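Written rules for running an arm at a table without a fence
Posted in: Automation and Lab Practice
Viewed 349 times

Drurneo
Our department at the Merkville campus is preparing a written procedure for the use of a single robotic arm in tabletop handling work. The arm is mounted beside the table, and the objects handled are small household items and toys. No fence is installed. Staff members reset the objects by hand between runs, which means that hands enter the reach of the arm many times in one session.

The supplier has advised that the arm is "collaborative" and that no further measures are required. Our safety office does not accept this statement as sufficient and has requested a document. I would be grateful for guidance on the following points: whether a risk assessment is required for an arm of this type, what speed should be set while a person is resetting the table, and what rules other institutions apply to the table itself. We have read ISO 10218 and ISO/TS 15066 but find it difficult to turn them into a page that an operator can follow.

Ruggiero
Yes, you need a risk assessment. Collaborative arms are still robots. We keep ours at 50 mm per second for everything and have had no trouble. Check with your insurer as well.

Trurar
The previous reply is correct on the first point. The assessment must cover the complete application, including the gripper, the objects and the task. An arm with force limiting may still cause injury if the fingers are narrow or if the object being held has a hard edge. The supplier can speak only for the arm as delivered.

With regard to speed, I would not recommend one low value for all work. Operators find it slow and begin to change the setting without recording it. Our procedure states two conditions. When a person is resetting the table, the arm is in a protective stop and does not move at all. When the program is running, the limit is the one recorded in the assessment for that task, at present 100 mm per second near the tabletop and 270 mm per second in free travel. These values were set for our gripper and our objects and should not be copied. Contact forces should be measured on your own equipment.

The operator page, which is posted at each station, reads as follows:

Before the session
Confirm that the emergency stop is within reach of the operator's seat and test it.
Confirm that the task file and the assessment carry the same revision letter.
Inspect the finger pads and the flange screws.
Route all cables away from the walking area and check that the arm cable has slack through the full range of motion. 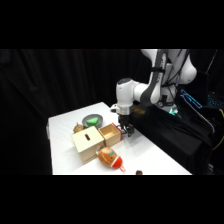 During the session
Only objects named in the task file may be placed on the table. Cups, phones and tools are kept on a separate surface.
Containers are set down in the position given in the task file, and a box that is to be filled is left open before the program starts.
The operator does not reach under the gripper, including when the arm is stopped.
A dropped object is left where it lies until the stop has been confirmed.

After the session
Park the arm clear of the table, remove power from the gripper and sign the log.

The page was last revised in May, following a review of about a year of log entries. The principal change was the rule on dropped objects – operators had been catching them by hand.

A new assessment is required whenever the gripper, the mounting or the type of object changes. A change of color or pattern in an object of the same size and weight does not require one, although we ask that it be noted in the log.

Drurneo
Thank you. The safety office has accepted the two-condition approach in principle and has asked who is permitted to release the protective stop. Is this restricted to the operator who started the session?

Trurar
Yes. If that operator leaves the station, the session is closed and a new one is opened under the next operator's signature.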